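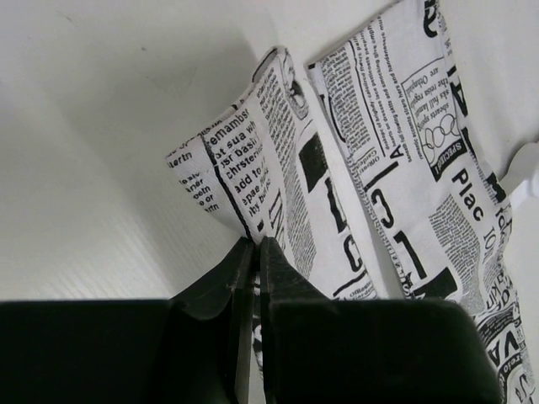 Soft Jaw Set closed on printed fabric, single pleat.

Plarkorness Soft Jaw Set for Two-Finger Grippers

By Grigoris Tzavaras
February

The Soft Jaw Set is a pair of black fingers for small parallel grippers, sized for arms built at home or in a shared shop. It is meant for cloth, webbing and straps. The tips are beveled so the jaws can reach into a fold and close on one layer or a thin pleat. Printed fabric is a good first test, as slip shows up against the lettering.

Mounting is by two screws per finger. Tighten them by hand, close the jaws at low force, check that the tips meet, then finish tightening. Stroke is set by your gripper. Start at 10 percent closing force and go up in small steps - thin cotton needs very little.

The set was developed on the Niltodholm bench arm, and the bolt pattern also fits the Holanda plate. The Stostus plate needs an adapter, sold separately.

Work near closet fittings calls for slower moves. With a strap in the jaws and a metal rod in its bracket close by, keep the wrist camera view clear and set a waypoint short of the rod. Loose ends fold back over the fingers, so allow room to the side as well as above.
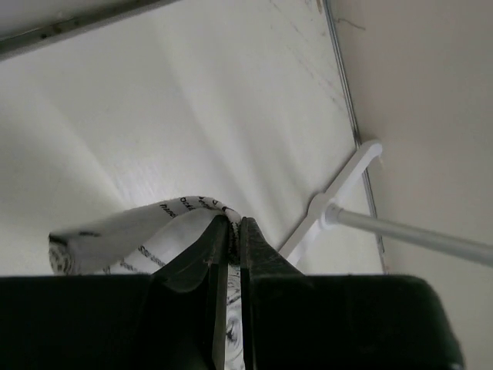

Price and shipping

199 per set, screws included. Ships in roughly 20 days.

Comments

benchleft: Do the tips mark white fabric? Mine are new and I haven't tried them on anything light.

Grigoris Tzavaras: Wipe them with alcohol before first use. There is some mold release on them.

k_orrin: Fits the Holanda plate, but one screw was tight going in. Chased the thread and it was fine.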